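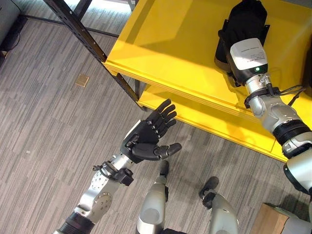

I spent most of July reading other people's mail. The people in question are dead, and the mail was published in a fat blue paperback, so I believe I'm in the clear.

The book is the collected letters of Ottla Rarno, who wrote piano pieces that almost no one plays and, over a long life in a damp town called Collurham, complained about it on paper to anyone with an address. My piano teacher, Celina Kubiak, lent it to me after I asked why the second of the *Flurton Dances* has a bar with too many beats in it. She said the answer was in the letters. She didn't say where in the letters. There are 701 pages.

I could have used the index, but the index was compiled by someone with firm opinions about what matters. "Publishers, quarrels with" gets half a column. "Dances, Flurton" gets two entries, and one of them is a footnote about a hat.

So I read the whole thing, mostly in the bath. What surprised me is how little of it is about music. I'd gone in hoping for the agony of creation and got the price of coal. She writes to her sister about a goose. She writes to the same sister, a week later, to correct her earlier remarks about the goose. When a piece does come up it's usually because somebody owes her money for it, and she has a lovely line to her publisher, a Mr. Onsri, asking whether he is "saving my fee for a special occasion."

There's one long stretch where she's supposed to be writing a sonata and plainly isn't. You can tell because the letters get better. Seventeen pages on a neighbor's attempt to learn the clarinet! I've put off enough practicing in my life to recognize the technique, though in my case the result is usually a clean oven.

The editor is worth a mention too. He disapproves of her spelling, her friends and her habit of leaving off dates, and he lets you know in notes that sometimes run longer than the letter. By the middle of the book I was reading it as a bad marriage. He'll write "This is inaccurate" under some perfectly good gossip and then not tell you what was accurate.

Anyway, the bar. It's on page 612, in a letter to a former student who had asked her the same thing I asked Celina. Rarno says she miscounted, noticed it when the proofs came, and left it alone as she'd grown used to it. She then moves on to her knees.

I brought this to my next lesson like a dog with a stick. Celina said yes, that was the one, and did I know I'd also been playing a B natural there for seven weeks where there's a B flat. I did not know that. I suggested I'd grown used to it. She wrote "FLAT" above the note in pencil, rather large, and we started again from the top.

I still have the book. I'm on the appendix now, which is all laundry lists and a recipe for plum dumplings, and I'm planning to make those before I give it back.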